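Household Examples Project: progress report to Sequeira
Prepared by Neelam Bhardwaj, Omirport
Period covered: second quarter of the grant

1. Where we stand

The grant pays for 4,000 usable examples of everyday household handling, gathered in people's own homes with hand-held grippers. At the close of the quarter we had 2,751 that had passed checking. The target for this point was 2,000, so we are ahead on the total. We are behind on the mix, and most of this report deals with that.

Collection so far has leaned heavily on kitchens. Dong-hyun Koo went through the accepted set in January and found that cups, bowls and cutlery were crowding out everything else. Cloth was the weakest group. We have moved the home visits over to bedroom work for the time being: folding towels, straightening covers, picking up small pieces of fabric and putting them down somewhere else.

2. Cloth work

Cloth is slower to collect than hard objects. A mug can be taken by the handle and the example is over in a few seconds. With a towel the person has to find an edge or a raised fold, close the fingers on it, lift, and often let go and try again. We keep the second tries. Benvinda Magalhães, who trains the learning system, asked for them early on and has repeated the request.
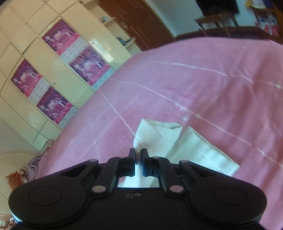
Collectors are now told to work at their normal speed and to leave the room as they find it. In the first quarter several people tidied up beforehand, and the examples came out too alike. The written instructions have been cut from four pages to one, and Seema Mathur goes through them by phone with each new household before the gripper is sent out.

3. Rejected examples

Checking turned down 143 examples this quarter. The main causes were:

Recording started after the fingers had already closed
Task label did not match what was done
Poor light, mostly in evening sessions

The first of these should drop. Todor Softić has changed the start signal on the Gradolon grippers so that it sounds before the recording begins and again once it is running. The label errors are harder. Some households use "fold" for anything done to a towel, and we are still settling the wording with them.

4. Equipment

Two grippers came back with worn finger pads and have been repaired. One is waiting for a pivot pin. Uploads through Wavow were slow for part of the quarter and a few households had to send their files twice. The duplicates have been removed and are not in the total given above.

5. Next quarter

Bedroom and laundry tasks will continue until cloth is level with kitchen items. We would like to move part of the travel budget to checking, where we are one person short. Seema will send the revised figures on Tuesday, and we need your agreement before we can take anyone on.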